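Saturday, February 1, 2020

Back on the resale value question for the electric cars, which I have been putting off since October. Roscoe Nakamura came by with coffee (thank you, Roscoe!) and we ended up talking for most of the morning, so these notes are a bit out of order.

The Tirell we took in for the Plendedport account has 629 miles on the new pack and reads 129 miles at full charge. I wrote both numbers on the card and then taped the card to the dash, where I hope it stays this time. The Innes is the older of the two and I still like it better, I have to say. The seats have held up beautifully, and the man from Clenis offered more for it than I would have guessed, though he wants the charge history first and I can't blame him.

Roscoe thinks buyers look at the age of the car and hardly at the battery. I think it depends on the buyer, and we went back and forth on that quite a while (all friendly).
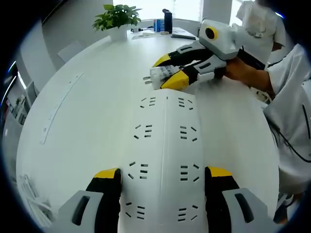 Anyway, the plan is to run both cars down to 10 percent, charge them overnight, and do that 2 times before anybody quotes a price. Whoever is in first, please write the readings in the blue binder and leave the cars plugged in. Still need to call Clenis back about the second key.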